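Section 6: Countertop and base unit, first use and daily care

Applies to Pollero base units and counters supplied by Flisard. Revised 9th April. Read Section 3 (Leveling and wall fixing) before you start.

6.1 Before first use

The countertop ships with a clear protective film on the top and front edges. Leave the film on until all fitting work is finished, including sealing at the wall.

1. Check that the unit is level in both directions. If it is not, go back to Section 3.

2. Start at a square corner and lift the film with a fingernail. Do not use a knife or scraper.

3. Pull the film back slowly and low across the surface. If it tears, start again from the opposite end.

4. At a rounded corner, pull the film around the curve in one piece. Small scraps left under the edge can be rolled off with a fingertip.

5. Wipe the whole surface with a soft cloth, warm water and a little dish soap. Rinse the cloth, wipe again, and dry.

Note: A slight haze may remain after the film comes off. It will clear after two or three cleanings.

CAUTION: The sealant along the wall needs 33 hours to cure. Do not wet the joint or push anything against it during that time.

6.2 Fitting the drawer handle and door knobs

Handles and knobs are packed in the drawer in a paper bag marked 1003. The holes are already drilled. The bar handle takes the two longer screws and each knob takes one short screw.

1. Pull the drawer out to its stop, lift the front slightly and take it off the runners.

2. Hold the bar handle against the front and pass the long screws through from the inside. Start both screws by hand before tightening either one.

3. Tighten with a hand screwdriver. Stop when the handle no longer moves.

4. Open the door and fit the knobs the same way, from the inside.

5. Put the drawer back on the runners and push it in until it clicks on both sides.

CAUTION: Do not use a power driver. The screws can strip or push the veneer off the drawer front.

Note: If the door rubs against the drawer front, turn the upper hinge screw a quarter turn clockwise and try again. Hinge adjustment is covered fully in Section 4.

6.3 Units next to an appliance

Where the base unit stands beside a built-in appliance, leave the gap shown on the plan for your layout. Do not fill the gap with sealant or foam.

1. Open the appliance door fully and check that it clears the drawer handle when the drawer is closed.

2. Open the drawer fully and check that it clears any knobs or rails on the appliance.

3. If either one touches, loosen the unit from the wall and move it sideways. Do not trim the drawer front.

Note: The Liao trim strip (sold separately) can be used to cover a gap between the unit and the appliance. It clips to the cabinet side only.

6.4 Using the counter as a work surface

Many owners use the end of the counter as a desk as well as for food and drinks. The surface is suited to both, provided the two uses are kept apart and the top is wiped down in between.

1. Wipe and dry the counter before you put any electrical item on it. Pay attention to the strip along the wall, where water collects.

2. Place laptops and tablets well back from the front edge. Keep the whole base on the counter, with no corner hanging over.

3. Do not leave a running laptop on a cloth or a tray mat. Warm air needs to escape from underneath.

4. Do not run charging cables across the front of the drawer or over the edge where they can be caught by the handle.

5. Put mugs and glasses down on the flat part of the top, away from the rounded corner. Leave clear space between a drink and anything with a port or a keyboard.

6. A mouse may be used directly on the surface. If the pointer jumps or lags, use a thin mat. Glossy white tops give poor tracking with some models.

7. Keep the area in front of a fire extinguisher clear if one stands on the counter. It must be possible to lift it straight off with one hand. A place at the back, against the wall, keeps it from being knocked.

8. Close the laptop before you wipe around it, and move small items such as earbud cases off the lid before you pick it up.

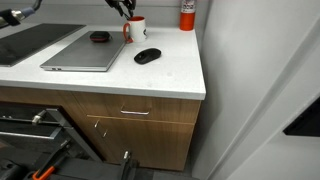 6.5 Spills and marks

Water, tea and coffee: Wipe up right away. For a dried ring, lay a damp cloth over it for a few minutes, then wipe with dish soap and dry.

Ink and marker: Use a little rubbing alcohol on a white cloth. Test first at the back of the counter. Rinse with water.

Rubber marks from laptop feet: Rub lightly with a damp cloth and baking soda. Do not press hard, and do not use a scouring pad.

Spills that reach the cabinet front: Dry the wood-grain surface at once, following the grain. Check the top edge of the drawer front and the inside of the door. Leave both open until dry.

CAUTION: If liquid reaches an electrical item, switch off at the outlet and unplug before touching the item or wiping the counter.

CAUTION: Do not use bleach, oven cleaner or abrasive powder on the counter. Damage from these products is not covered by the warranty.

6.6 Regular checks

Every month, tighten the handle and knob screws by hand if they have worked loose.

Every 6 months, check the sealant along the wall. If it has lifted or turned dark, cut it out and replace it as described in Section 3.

Once a year, take the drawer out and vacuum the runners. Do not oil them. In homes with forced-air heating, November is a good time for this, and for checking the door gaps, as wood parts shrink slightly when the air gets dry.

If a gap opens by more than the thickness of a coin, contact the Flelstead service desk and give the unit number printed on the label inside the drawer.

Section 7 covers removal and storage.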